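How do I get hard water marks off a glass table?

Posted in Cleaning and Laundry, 2021-10-19

Melina Sotiropoulos
Hi all, hoping someone can help before I lose my mind. We moved out to Nevetdale in January and we're on bore water for everything except drinking. I've got a glass coffee table that used to come up beautifully with a damp cloth, and now it's covered in cloudy rings and little white dots that just won't shift. I've tried ordinary window spray, dish soap, and a paste of bicarb that my sister Evangelia swears by (it did nothing, sorry Ev). The shower screen is going the same way but I can live with that — the table is in the lounge room where everyone sees it. I don't want to scratch it and I don't want to spend a fortune. Is it ruined? Do I need one of those polishing kits?

Periklis Stamatopoulos
Hi Melina, welcome to the bore water club! Plain white vinegar is your friend. It's minerals you're dealing with, so soap just slides over the top of them. Here's what I do with ours, and we've been on the bore out past Wustanura for years.

Warm the vinegar a little in the microwave, not boiling. Soak some paper towel in it and lay it flat over the marks, pressing out the bubbles. Leave it a good half hour and top it up if it starts drying out. Then wipe, and go over the stubborn bits with a soft cloth and more vinegar. Rinse it with RAINWATER or a bottle of the cheap stuff from the supermarket, and dry it straight away with a clean tea towel. If you rinse with the bore you're putting the spots right back on, which I did for the whole first summer before my wife pointed it out.

Keep the vinegar off any stone or marble nearby, and wipe up drips on metal legs too. And never mix it with bleach, please.

If you get to the end of that and there's still a haze you can feel with a fingernail, the glass may be etched and no cleaner is going to fix it. Mine took 3 goes over a weekend, so don't give up after the first one. The polishing kits do work on light etching but I'd try the cheap way first. I also stopped putting wet glasses straight on the table. We use a tray now and it's made more difference than anything in a bottle.
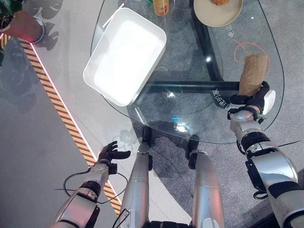 White plastic tray on the glass-topped table.

Any tray with a bit of a lip will do, and you can tip the puddle down the sink. Just make sure there's no grit under it, or you'll swap your water rings for scratches.

Harish Agarwal
Get a softener mate. We had a Benlow put in, cost a bit over 2,000 with the plumber and I haven't scrubbed a thing since. Does the shower too.

Christos Moschos
Agree with Periklis on the vinegar. Lemon juice works if you can't stand the smell, though it's slower and a bit sticky, so rinse well. I wouldn't go buying a softener before getting the water tested. Tzanetos in town used to do it over the counter, not sure if they still do. Ours came back at 251 for hardness and the bloke told us plenty of people around here just live with that.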